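Pourquoi un manteau a-t-il une doublure ?

Retourne la manche de ton manteau et regarde. À l'intérieur, le tissu n'est pas le même qu'à l'extérieur. Il a souvent une autre couleur, et il est plus doux quand on passe la main dessus.
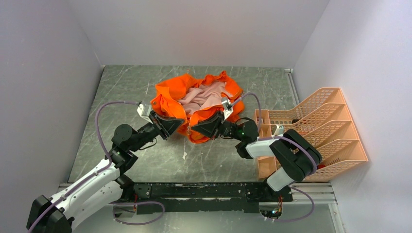 Ce tissu du dedans s'appelle la doublure. Un vêtement orange peut très bien cacher une doublure rose pâle : on la voit seulement quand il est ouvert ou chiffonné.

À quoi sert-elle ?

D'abord, à enfiler le vêtement. Si tu portes un pull en laine, il accroche sur les tissus rugueux. Une doublure lisse laisse glisser le bras jusqu'au bout de la manche.

Ensuite, elle cache les coutures. Quand on assemble les morceaux d'un vêtement, il reste à l'intérieur des bords de tissu et des bouts de fil qui peuvent gratter la peau.

Elle aide aussi à garder la chaleur. Entre les deux tissus, il y a une mince couche d'air. L'air immobile laisse mal passer la chaleur, et ton corps refroidit moins vite. Dans certains manteaux, on ajoute au milieu du duvet ou de la ouate, qui retiennent encore plus d'air.

Comment la pose-t-on ?

Renata Zapata est couturière à Tevdale. Pour un manteau d'enfant, elle découpe 24 morceaux de tissu, doublure comprise. Elle coud d'abord l'extérieur, puis la doublure à part, comme un deuxième manteau plus fin. Elle met les deux endroit contre endroit, coud le tour et laisse une ouverture de quelques centimètres dans le bas. Elle retourne tout par ce trou, puis le referme à la main.

Pourquoi y a-t-il des plis ?

Un tissu est souple. Posé en tas, il se plie sous son propre poids. Si le tas reste serré longtemps, les fibres gardent la forme des plis : le tissu est froissé. Pour l'éviter, on suspend le manteau à un cintre, ou on le plie à plat en lissant la doublure avec la main.

À toi de chercher

Prends 5 vêtements dans l'armoire. Lesquels ont une doublure ? Est-elle de la même couleur que l'extérieur ? Va-t-elle jusqu'au bout des manches ?

Mots à retenir

Endroit : le côté du tissu que l'on montre.
Envers : l'autre côté.
Ouate : matière légère et gonflante, placée entre deux tissus.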